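Flenar Bench Mat, teal, second version

We finally have the second version of the Flenar mat back from the cutter, and I've had one under my elbows every evening since January. I love it! It's the same idea as the first one (a thick, flat, slightly grippy mat for people who fix small things at a table), but nearly everything that bugged us about the old one has been changed.

## What it is

A work mat for light bench jobs: radios, clocks, lamps, model trains, bike lights, keyboards, whatever you've got in pieces this week. It's silicone all the way through, 4 mm thick, and it rolls up for storage. The color is a dark teal that Loan Tăng picked after we put 10 swatches on the table and dropped tiny screws on every one of them. Black screws, brass screws and bare steel screws all show up on it, and so do little bits of clipped wire. On the old gray mat you could lose a steel washer for a whole afternoon.

The surface has a fine matte texture. Screws don't skate when you set them down, and a circuit board stays put while you're poking at it with a probe. Under a bright lamp there's very little glare, even late at night when your eyes are tired.

## What changed from the first version

- Thicker, so a dropped screwdriver makes a soft thud and leaves the table alone.
- The molded screw pockets are gone. Half of you wrote in to say they were always exactly where you wanted to put the work. You were right.
- Corners are rounded. The square ones curled up after a few months of rolling and unrolling.
- No printed ruler. It rubbed off on the first version, and Kha La found it was off by a hair at the far end anyway - so use a real ruler.
- The storage strap is wider and has a proper snap.

## Sizes

**Small** fits a kitchen table with room left over for a cup of coffee. **Large** is made for a real bench and will cover most of one. If you're stuck between the two, measure your table first, then think about where your tools go. I started with the small and moved up within a month (I spread out, it's a known problem in our shop).

## Heat and chemicals

A soldering iron resting on it for a moment leaves no mark that I can find. Please don't park one there, though. Rubbing alcohol and flux cleaner wipe right off. Acetone hasn't hurt ours, but we've only tried it on one mat, so go easy. Super glue peels away once it's fully cured, and it's weirdly satisfying.

This is not an anti-static mat. If you work on parts that need one, the Elladau grounded mat is what we use ourselves, and it sits nicely on top of the large. 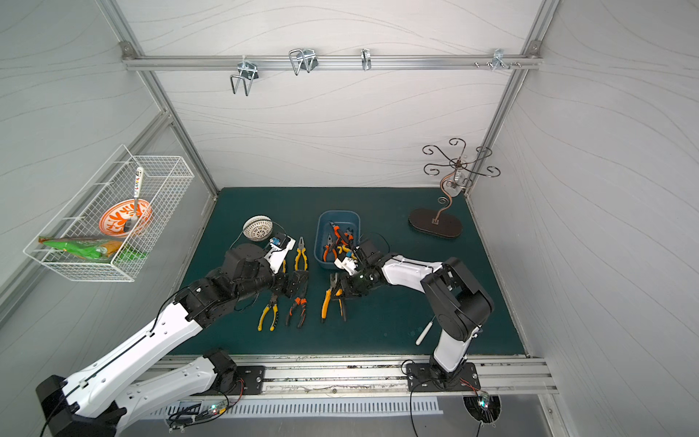 ## Keeping it clean

Dish soap and warm water, then hang it over a chair to dry. Lint is the one real annoyance with silicone, and a strip of packing tape picks it up fast. Leonor Teixeira takes hers into the shower, which I wouldn't have thought of, and it came out looking brand new.

If it has been rolled up in a cold garage, lay it out for an hour before you start. It'll relax and go flat without any help.

## Stock and shipping

The first run is 1000 mats across both sizes, and about 100 of those are already spoken for by people who were on the waiting list. Orders are packed by Thịnh Hà in the order they come in. The large ships in a tube, the small in a flat box.

Clubs and classrooms can ask for a bundle without the straps and save a little. Write to Phúc Tôn through the contact form and put the size you want in the first line.

A brown version is next on the list - still waiting on the swatches.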